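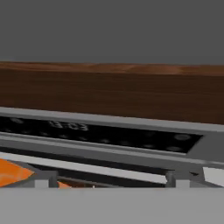
Gronovbridge Shared Workshop, Home Robotics Group

[arm-build] Re: kitchen sim, and where the real arm is at
From: Seon-mi Bang
To: arm-build list
Date: 2024-07-03

Hi all,

Margit asked a pile of good questions over the weekend and I started a short answer, and then it grew, because I've been having far too much fun with this. Her message is quoted in pieces below.

Margit Kvam wrote:
> I missed the last two build nights and I'm lost. When did we
> go from bolting motors to a bench to having a whole kitchen?
> And is the kitchen supposed to be a copy of somebody's, or
> did it come with the software?

It came with the software! Tellow has a folder of ready-made rooms and I picked this one for the appliances. I wanted a stove, an oven and a microwave within a short reach of each other, and a bit of counter to put things down on. It doesn't match my kitchen at all (mine has one drawer that opens and one that thinks about it). The plan is still to have our own arm fetch and put away small things at the workshop's tea counter, and the kitchen is where the control code gets to make its mistakes first.

The switch happened the night Ivar and I were waiting on the second batch of bearings from Drosum. We had the laptop, we had nothing to bolt, and by closing time we had an arm on screen that moved when we told it to. I have put in eight evenings on it at home after that one.

> Does the simulated arm have anything to do with ours? Ours is
> printed in three kinds of leftover plastic and the one on
> Ivar's screen looked like it came out of a showroom.

Ha, yes, the white one is much prettier. It's the stock arm model and I haven't swapped in our parts. What carries over is the code on top: the part that takes "put the fingertips there, pointing that way" and works out a path. Gunnel wrote it so that the link lengths live in one settings file, so when our shoulder is finished we measure, type the numbers in, and run the same tests again. The joint limits are in there too. Please don't edit them on the shared laptop without saying so on the list. I spent most of an evening chasing a "bug" that was a limit set for our old elbow.

> What can it do so far? Can I see it do something without
> installing anything?

So far it goes to places. I know that sounds small, but getting there in the right pose, without putting an elbow through the furniture, took real work and I'm thrilled with it. I've been doing low approaches with the two fingers in front of the stove panel, the one with the clock saying 13:03, and tall ones at the appliance column. The tall ones are where the path code used to fall over. If the fingertips have to point straight up, the wrist runs short of room and the solver would pick a lovely wrist and a terrible elbow, or give up and hand back the last good answer as if nothing had happened.

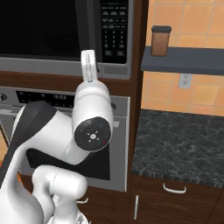 Upright pose at the oven and microwave column, in Tellow.

Gunnel's fix was to score the elbow as well as the wrist. I ran a batch of 499 starting poses overnight (it was meant to be more, I stopped it when I needed the laptop for work) and 8 of them still ended in a bad elbow. All of those started with the arm folded down low and off to one side. I've put the list in the group folder with the seed for each, so anyone who wants a puzzle for a rainy evening can replay them exactly.

If you want to watch without installing, come on a build night and sit at the laptop with me. You can drive it with the old game pad! The left stick moves the fingers sideways and in and out, the triggers go up and down, and the top button opens and closes the gripper. Go gently on the triggers.

> How close is this to how the real one will behave? I don't
> want us to fall in love with a video game.

Fair. Some of it will be close and some of it won't be close at all. Reach and collisions should be good once our measurements are in. Friction I wouldn't trust for a minute. The sim doesn't know about the belt on our second joint, which stretches, and it doesn't know that our base is clamped to a table with one short leg. The control loop runs at 50 updates a second in Tellow and I've kept it at that so we can use the same setting on the real controller, but we haven't tried the real controller with all the motors connected, only the two that Ivar has wired.

The gripper is the other gap. Lovisa is printing the Fülöp fingers, the version with the wider pads, and they are longer than the ones in the sim. She has the left one done and says the right one came off the bed with a curl in it, so she's trying again with a brim. Once both are on the bench I'll measure them and make a rough model, just boxes, good enough for collisions.

Things I'd love a hand with:

- Someone patient to measure the shoulder, center to center, with the good calipers. They're in the blue tin now.
- A second pair of eyes on the elbow scoring. Gunnel says the weights were guesses.
- Shims for that table leg.
- Anybody who has used Tellow with a force sensor model. I got as far as the menu.

Margit, if you can make the next build night, I'd be so happy to have you on the measuring. You did the base plate and it's still the straightest thing we own.

Seon-mi

P.S. Ivar, the spare game pad is in my bag, I took it home by mistake. Bringing it back.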